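工厂里的“瓶颈”:一条流水线能走多快?

Flatness 少儿科学栏目 · 东西是怎么造出来的
2020年6月17日
适合九岁以上读者

你家里的台灯、闹钟、玩具车,大多是在工厂里一个接一个做出来的。工厂每天能做多少个,要看很多事情:有多少人,有多少机器,零件到齐了没有。不过,在一条流水线上,有一个地方特别重要。它最慢,别的地方都要等它。人们把它叫作“瓶颈”。

这篇文章讲瓶颈是什么,怎样找到它,找到以后可以做些什么。里面有一些算术,只用到加、减、乘、除。

为什么叫瓶颈

拿一个装满水的瓶子,把它倒过来。瓶身很宽,瓶口下面那一段却很窄,这一段就是瓶颈。水流出来的快慢,由瓶颈的粗细决定。把瓶身换成两倍宽,瓶颈还是那么细,水也不会流得更快。

工厂里的东西也在“流”。零件从一头进来,经过一道道工序,从另一头变成成品出去。如果中间有一道工序特别慢,它就像瓶颈一样,把整条线的速度定住了。

先认识一条流水线

Tapia 镇上有一家工厂,叫 Mindirix。它做一种放在床头的小夜灯,名字叫 Brurby。一盏 Brurby 有17个零件,包括灯罩、底座、开关、小灯泡、电池盒,还有螺丝和弹簧等。

很久以前,人们做灯常常是一个人从头做到尾。这个人要会装开关,会接电线,会拧螺丝,还会包装。学会这些要花很长时间,而且每做完一步就要放下手里的工具,换另一件,走来走去也费工夫。

流水线的办法是把活分开。每个人或每台机器只做其中一段,做完就交给下一位。做同一件事的地方叫“工位”,每个工位要做的那一段活叫“工序”。

Brurby 的流水线有四个工位:

第一工位:把电池盒装进底座,需要20秒。
第二工位:装上开关和弹簧,需要15秒。
第三工位:接好电线,装上小灯泡,需要30秒。
第四工位:盖上灯罩,拧紧螺丝,放进纸盒,需要20秒。

一盏灯要经过四个工位。把时间加起来,20加15加30加20,等于85秒。也就是说,如果中间不用等,一盏灯从开始到做完要85秒。

那么,工厂是不是每85秒才能做出一盏灯呢?

当然要比这快。第一盏灯到了第二工位的时候,第一工位已经在做第二盏了。四个工位同时在干活,线上同时有好几盏没做完的灯。等流水线运转起来以后,隔多久出来一盏,要看另一个数。

最慢的那一步说了算

看看第三工位。它每做一盏要30秒,比其他三个工位都慢。第四工位只要20秒,可是它做完一盏以后,手里没有活了,要等第三工位把下一盏交过来。等多久?30减20,等10秒。

所以第四工位也变成了每30秒做一盏。它有20秒在干活,有10秒在等。

最后的结果是:流水线每隔30秒出来一盏灯。这个间隔和第三工位的时间一样长。第三工位就是这条线的瓶颈。

一天能做多少盏?这家工厂每天开动七个半小时。一小时有3600秒,七个半小时就是27000秒。27000除以30,等于900。除去早上开工时那一小会儿,每天最多做900盏。

如果有人对你说:“让第二工位再快一点吧,从15秒变成10秒。”你可以自己算一算,每天的产量会变成多少。答案还是900盏。第二工位快了,第三工位没有变快,出来的灯就没有变多。 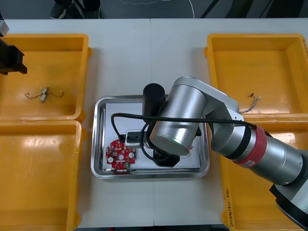 白色桌面上的黄色塑料盒,其中一个装着一个带两根细导线的小电子元件。

堆起来的半成品

再来看看瓶颈前面会发生什么事。

第一工位每20秒做一盏,一分钟能做三盏。第二工位比它更快,来多少就能做多少,所以一分钟也是三盏。第三工位每30秒做一盏,一分钟只能做两盏。

每分钟来三盏,走两盏,就剩下一盏。这一盏没有地方去,只好排队。

过了79分钟,排队的灯就有79盏了。它们已经装好了电池盒和开关,还没有装灯泡。这种做了一半的东西叫“半成品”,也叫“在制品”。

半成品太多会带来麻烦。

首先,它们占地方。79盏半成品要用架子或箱子来放,工人走路也不方便。

其次,它们占着钱。零件是花钱买来的,可是灯没有做好就不能卖,钱也就收不回来。

还有一件事不太容易想到:如果做错了,会很晚才发现。假设第二工位今天早上把弹簧装反了,要到第三工位接好灯泡试着按开关的时候才看得出来。前面有79盏在排队,每盏要等30秒,79乘30等于2370秒,也就是39分30秒。一盏装反弹簧的灯排到队尾,要过这么久才轮到它。在这段时间里,第二工位可能一直在犯同样的错。

因此,很多工厂会给排队的数量定一个上限。比如在两个工位中间画一块格子,格子放满了,前面的工位就停下来,等空出一格再接着做。看上去有人闲着,可是全天做出来的灯并没有变少。

怎样找到瓶颈

Brurby 的流水线只有四个工位,时间都写在纸上,一眼就能找到最慢的。真正的工厂里,一条线可能有几十个工位,时间也不总是一样。那要怎么找呢?

可以看哪里在排队。瓶颈前面常常堆着很多东西,后面的工位常常没活干。如果你在一条线上看到前面堆得满满的、后面空荡荡的,中间的那个工位就值得好好查一查。

也可以用秒表量。在每个工位旁边量很多次,记在表里,再算平均数。只量一次是不够的。同一个人做同一件事,有时快一点,有时慢一点,零件不好装的时候还会更慢。

现在的工厂还会用传感器。传感器能记下每个东西什么时候到、什么时候走,电脑把这些记录放在一起比较,就能看出哪个工位最忙。

有一点要小心:排队的地方不一定都是瓶颈。有时候卡车一次送来很多零件,仓库门口就会排队,过一会儿队伍自己就没有了。瓶颈前面的队伍会一直在那里,而且常常越来越长。所以要多看一会儿。

找到以后怎么办

工厂想多做一些灯,可以从瓶颈下手。常用的办法有下面几种。

第一种,别让瓶颈停下来。

瓶颈停一分钟,整条线就少做两盏灯,后面再快也补不回来。别的工位停一分钟,常常没有什么关系,它们本来就有空闲。所以中午吃饭的时候,工厂可以让几个人轮流去,保证第三工位一直有人。零件也要提前送到第三工位旁边,不能等用完了再去拿。

第二种,把坏的东西挡在前面。

如果一盏半成品的底座已经裂了,还要花瓶颈的30秒去接电线,这30秒就白费了。在瓶颈前面检查一遍,把坏的挑出来,瓶颈的时间就都用在好的灯上。

第三种,把一部分活分给别人。

第三工位要做两件事:接电线和装灯泡。假如装灯泡要用8秒,可以把它交给谁呢?第四工位已经要20秒,再加8秒,是28秒。第三工位减去8秒,是22秒。现在最慢的是第四工位,28秒。整条线每28秒出来一盏灯,比原来快了2秒。

2秒听起来很短。27000除以28,得964,还有余数。每天可以做964盏,比900盏多了64盏,没有多请人,也没有买新机器。

可以把活交给第二工位吗?它只要15秒,空闲最多。可是顺序不允许:灯泡要在电线接好以后才能装,第二工位的时候电线还没有接。分活的时候不能只看时间,还要看先后顺序。不过,接电线之前要先把电线理直,这件事可以提前做。如果理直电线要5秒,把它从第三工位移到第二工位,第二工位变成20秒,第三工位就少了5秒。

第四种,再加一个人或一台机器。

如果在第三工位旁边再放一个同样的工位,两个一起做,那么30秒能做两盏,平均15秒一盏。瓶颈一下子就快了一倍。

产量也会多一倍吗?我们接着往下看。

瓶颈会搬家

现在第三工位平均15秒一盏,第二工位也是15秒,第一工位和第四工位是20秒。最慢的变成了第一工位和第四工位。瓶颈搬到了这两个地方。

整条线每20秒出来一盏灯。27000除以20,等于1350。每天从900盏变成1350盏,多了一半,没有多一倍。

这时候如果给第三工位再加第三个人,产量一盏也不会多。要想继续加快,就要去看第一工位和第四工位了。而且两个工位都要变快才行,只改一个,另一个还会把速度拖住。

改好一个瓶颈,再找下一个,工厂的工程师常常这样做。什么时候停呢?要看需要多少灯。如果商店每天只要900盏,做1350盏就会剩下很多,放在仓库里卖不出去。这种时候,瓶颈在工厂外面,在买灯的人那里。

到了八月,许多学校快要开学了,住校的孩子要买小夜灯,订单会变多。工厂可以在那之前把第三工位加快,等订单少了,再把多出来的人安排去做别的事。

如果时间忽长忽短

前面的计算都假设每个工位的时间不变。真实的情况要乱一些。

想一想两个工位,平均都是20秒。看起来它们配合得刚刚好,谁也不用等谁。可是第一个工位有时用15秒,有时用25秒,第二个也一样。第一个用25秒的时候,第二个可能已经做完了,只好等。第一个用15秒的时候,第二个可能还在忙,东西就要排队。

如果两个工位中间一点地方都没有,第一个做完了也放不下,它也只好等。两边轮流等,最后出来的就比平均每20秒一盏要慢。

解决的办法是在中间留一点地方,放几个半成品。这一小堆叫“缓冲”。前面慢了,后面可以先用缓冲里的;前面快了,就把多出来的放进缓冲。

前面说半成品太多不好,这里又说要留几个,这两句话不矛盾。缓冲太少,工位常常要等;缓冲太多,又占地方、占钱。要留多少,工厂会用电脑模拟很多遍来决定。瓶颈前面的缓冲最要紧,有了它,前面的机器坏了一小会儿,瓶颈也有活干。

工厂外面的瓶颈

知道了瓶颈以后,你会在很多地方认出它来。

学校食堂里,拿盘子很快,打饭很慢,拿勺子很快。队伍的快慢由打饭的窗口决定。多放几摞盘子没有用,多开一个打饭的窗口才有用。

三条车道的路并成一条,车就会堵在变窄的地方。过了那里,路又变宽了,车也跑得快了。

家里洗衣服,洗衣机洗一桶要40分钟,烘干机烘一桶要60分钟。洗第一桶的时候,烘干机在等。从第二桶开始,洗好的湿衣服就要等烘干机了。这里的瓶颈是烘干机。

几个同学一起出墙报,有人写字,有人画画,有人剪纸,最后都交给一个人贴。如果贴的人忙不过来,剪得再快也要放在那里等。可以让写完字的同学去帮忙贴。

动手试一试

你可以和三位同学或家人做一个小实验。需要准备一些白纸、彩笔、一枚印章、一把尺子和一块秒表。

四个人坐成一排,做“书签”。第一个人把纸条对折,再打开。第二个人在左边盖一个印章。第三个人用尺子画五条直线,再在每条线上点三个点。第四个人在背面写上“书签”两个字,放进盒子。

先做五分钟,数一数盒子里有多少张。再数一数每两个人中间放着多少张没做完的。把数字记在表里。

然后换一种规则,每两个人中间最多只能放两张纸条,放满了,前面的人就停手。再做五分钟,再数一遍。比较一下,做好的书签少了吗?中间的纸条少了多少?

最后,大家商量怎样重新分工,让第三个人轻松一点。可以把画线分成两份,也可以让空闲最多的人换过来帮忙。做第三次,再把结果写进表里。

做实验的时候,每一次都要从空桌子开始。上一次没做完的纸条要先收走,不然数字就不准了。

几个词的意思

工位:在流水线上做某一段活的地方。
工序:做一件东西要经过的每一步。
半成品:做了一部分、还没有做完的东西。
瓶颈:流水线上最慢的地方,它决定整条线的速度。
缓冲:放在两个工位中间,防止互相等待的一小堆半成品。
产量:一段时间里做出来的成品数量。

想一想,算一算

假如 Brurby 的第一工位从20秒变成35秒,其他工位不变,哪里是瓶颈?每天最多能做多少盏?

瓶颈是第一工位。27000除以35,得771,还有余数,所以每天最多做771盏。这时候第三工位前面不会再排队,它做完一盏以后,要等5秒才有下一盏。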